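What the quote leaves out

The number at the bottom of a quote is the one everybody remembers, and I've stopped trusting it. I have been asked to help draw up next year's equipment list, which has a line on it for a sorting cell: two arms, a short conveyor, a tray at the back for each kind of part. Tellari have priced it. Linero have priced it too, rather lower, and their covering letter uses the word "turnkey" twice. I'd like to know who is turning this key, and how often.

So before signing anything I went to look at a bench of the same general shape.

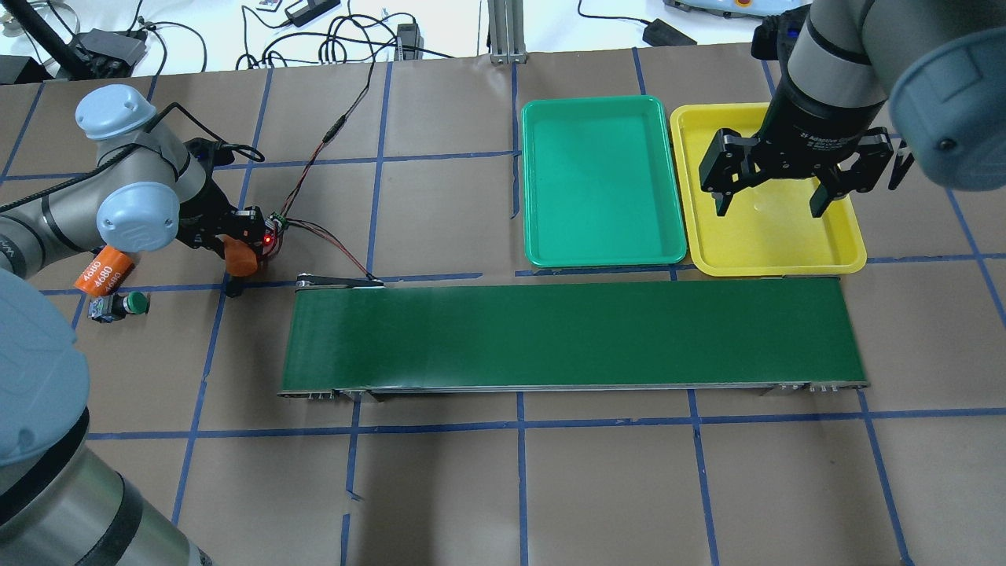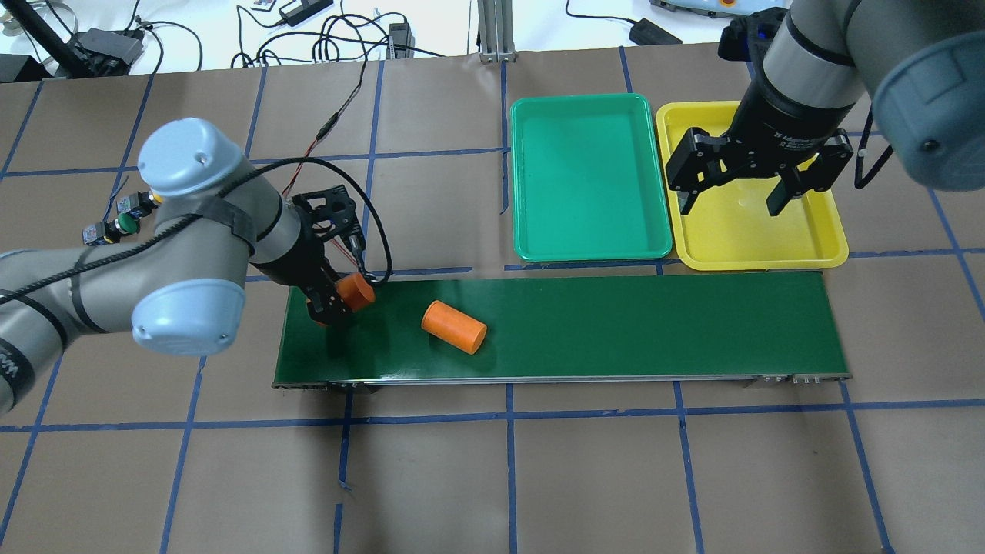 Two arms, one belt and a pair of trays. Orange cylinders on the belt in the second picture only.

My first thought was about tape. The whole table is brown paper marked into squares with blue tape, and some of the lines wander a bit. I don't mind that at all, I'd do the same. But look for it in either quote and you won't find it. No paper, no tape, no hours for the person on their knees with a ruler working out where the trays go. Linero allow 4 hours for "layout and commissioning". I have spent longer than that putting up a shelf.

Then cables. There are power adapters and black leads all over the floor behind the table. Tellari's drawing shows one tidy line going to one tidy box. Where do the rest go? Our room at Plonow has two double sockets on the wall we'd be using, and one of those feeds the fridge. An electrician is going to cost us something, and at present the budget for electricians is nil.

The second arm is where I really dig my heels in. It adds more to the price than anything else on the sheet, and the argument for it is always speed. Perhaps. One arm works the belt while the other looks after the trays, or they take turns, or whatever the brochure says this month. I asked both firms for the rate with one arm and the rate with two, on our parts, with our mix. Tellari sent a video. Linero said it "depends on the application", and I do know that, because it's my application.

Myroslav Pasichnyk, who runs the stores side at Dmytriv and has bought more of this kit than I have, told me to budget for grippers as if they were brake pads. Fingers, pads, the little wires going to them. He puts by a separate sum every year and spends it every year. Neither quote has a spares line. Both have a line for training, priced per head, for two people. We have 14 on the rota.

Delivery is 16 weeks from Tellari, and Linero won't commit. If we want it running by June the order has to go in before I have any of these answers, and I suspect the sales people can count weeks as well as I can.

What I've put in the draft for now is one arm, the belt, the trays, a spares line, the electrician, and a second arm pencilled in for the year after — with a question mark. It has already come back once with the question mark rubbed out. I've put it back in.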